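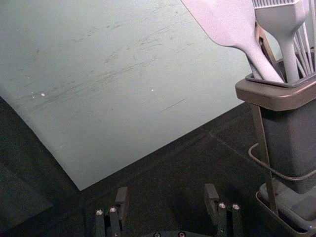
LIRKBRIDGE, Dec 28, 2024 – Stasard, which cooks and packs meals for schools and care homes, has put robot arms to work on the prep benches at its Lirkbridge kitchen. The arms set out boards and utensils before each shift and clear them away afterwards.

There are 6 arms in all, supplied by Clultix and fitted one bench at a time from April onwards so that the kitchen could stay open. Each has a two-fingered gripper and a small camera by the wrist. They work with the same boards and utensil caddies the kitchen already had. Stasard looked at buying new boards with moulded handles and decided against it.

The Lirkbridge kitchen employs 149 people. No jobs have been cut as part of the change, and hourly rates stay as they were. What has changed is the start of the day. Prep staff used to come in early to lay out the benches, and the early start has now been dropped for everyone except two bench leads, who check the layout and sign it off. Staff who lost early-start pay have been offered the same hours later in the day, on packing or labelling.

"The first weeks were slow and people were right to say so," said Benedito Brandão, kitchen manager at Lirkbridge. "A thin board lying flat on a bench is an awkward thing to pick up. We changed the order of the work twice on the advice of the prep team, and the benches are now laid the way they wanted them laid."

Knives are not handled by the arms and are still issued by hand. Washing-up also stays with the kitchen porters. If an arm misses an item it stops and a light comes on at the end of the bench, and any member of the team can finish the job and restart it. All prep staff have had a day's training on this, and 253 training hours have been logged so far.

Senyo Agbenyega, who moved from vegetable prep to one of the bench lead posts, said: "I was not keen at the start. I still straighten a board now and then – but I'm not carrying stacks of them across the floor at five in the morning, and my shoulders are better for it."

Stasard will review the arrangement with staff in April before deciding whether to fit arms at its smaller Adjei kitchen. Staff there will be invited to spend a shift at Lirkbridge beforehand.

Notes to editors
Stasard employs 473 people across all its sites.
Requests to visit the Lirkbridge kitchen should be made to the Stasard press office. Visitors will need to wear hair covers and flat, closed shoes.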